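Chapter 4. Placing the objects and checking the camera views

This chapter is for the person who prepares the table before the first pick exercise with the Kovard tabletop arm. We suppose that you have finished Chapter 3, so the base is fastened, the two fingers are mounted and the controller has completed its self-test without a fault code. If it shows a code, please go back to section 3.5 first.

You will need the Storolico kitchen set, a soft dry cloth and the laptop on which Flenine Viewer is installed. The work takes less than an hour for one person. For the first time it is more comfortable with two, one at the table and one at the screen.

4.1 Before you start

CAUTION: Set the arm to HOLD before you put your hands on the table. In HOLD the motors keep the arm in its position, but it will not start a movement. Do not trust the pause button in Flenine Viewer for this purpose. It stops the program, and it does not change the state of the arm.

CAUTION: Keep sleeves, cords and long hair away from the fingers. The tips are narrow and they can close with enough force to hurt.

1. Wipe the table with the dry cloth. Do not use a polish or a wet cleaner, as a shiny film can disturb the wrist camera.

2. Check that no screw head stands higher than the table surface. A cup that is pushed over a raised screw will fall.

3. Switch on the room light which you will use later in normal work. If you have a window beside the table, close the blind.

4.2 Placing the kitchen set

4. Put the colander near the middle of the table, with the open side up. It is the reference object for this chapter and all other things are placed with respect to it.

5. Put the plate on one side of the colander and lay the ketchup bottle across it. The bottle should lie, not stand.

6. Place the toaster oven close to the far edge, on the side away from the plate. It is the heaviest part of the set and the arm should not try to lift it.

7. Distribute the cups and the play food in the free places. An exact pattern is not necessary. Leave enough room for one finger between two neighbouring objects, at least for the first exercise.

Note: Objects at the border of the table may be only partly visible to a camera. This is allowed, as long as they are not the ones you want to pick.

4.3 Checking the views

8. In Flenine Viewer, open Cameras and choose Live. Compare the table view and the wrist view. The colander must be found in both.

9. Release HOLD and press Approach. The arm travels above the colander and goes down with 7 short stops. Keep one hand near the emergency stop during the whole movement.
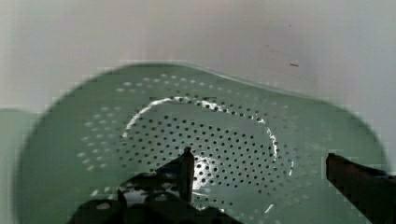
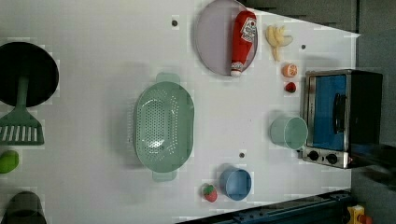
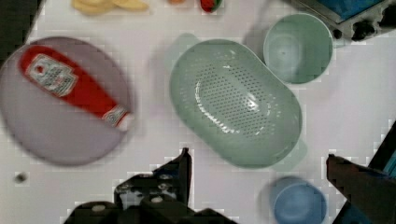 10. At the lowest stop, look at the wrist view again. The holes in the base of the colander should be easy to separate from each other between the two fingers. A bright reflection on the plastic is normal. If it covers most of the base, move the lamp a little and repeat step 9.

11. Press Store Position. The Viewer writes the finger position as a motor count. On our test unit the value with open fingers was 3,919 and with closed fingers 2,050. Your values will be different, and this is not a fault. Please write them on the last page of this manual — the service desk will ask for them if you call.

12. Set the arm back to HOLD and close the Live window.

Note: The Viewer keeps the last 600 pictures from each camera. When this number is reached, the oldest ones are deleted without a message. Export the ones you wish to keep before you begin a long exercise.

4.4 If something is not right

The wrist view is dark or frozen. Check the flat cable at the wrist. It must be pushed in until the small lever closes. Switch off the power before you touch it.

The picture shows small blocks or soft edges. The connection is too slow for the chosen quality. Use the cable and not the wireless adapter, or select Quality: Medium. The pick exercises work well with Medium.

The colander is found in the table view only. The arm is probably parked too far to one side. Press Home, wait until it stands still, and repeat step 8.

The fingers touch the colander during Approach. Press the emergency stop. The height was most likely measured with a different table — repeat section 3.4 and use the Lundgren height gauge from the accessory box.

If the problem stays, write to the service desk and add your two motor counts and one exported picture from each camera. Questions about the arm go to Chelsea Birkett, and questions about the Viewer go to Veronika Kun. Spare parts for the kitchen set are listed in Appendix B.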